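Re: Memory errors after moving an old tower to a new board

mavley_129
Posted 05/10/2024
Memtest throws errors in test 7 only, always above the 3,686 MB mark. Sticks pass one at a time. Voltage is stock. Case on its side, panel off, while I swap slots.
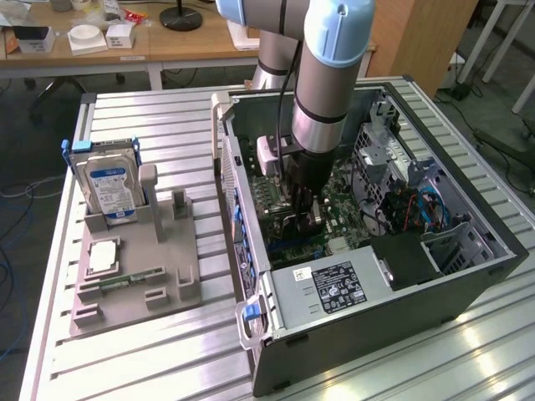
Page 2 of 3

sterka
Sticks that pass alone and fail together point to the memory controller or timings. Drop one speed step and rerun.

N. Rajput
Disagree. I'd check the slots first - dust in a contact gives the same pattern. Blow them out, reseat, run four passes.

sterka
Dust doesn't usually pick one address range.

N. Rajput
It can if the channels aren't interleaved. Post your settings.

mavley_129
Interleave is off. Reseated both, same result.
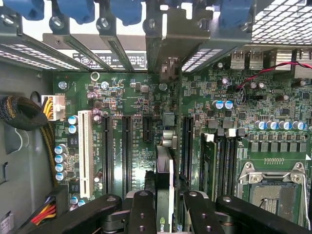 Dropped one step as sterka said and got 200 minutes with no errors. Back at full speed it fails in the first pass.

N. Rajput
Fine, timings then. I'd still clean the slots.

were1000
Are they a matched pair? Mixed kits at full speed are a gamble on that chipset.

mavley_129
Not matched. Bought in June, two separate orders.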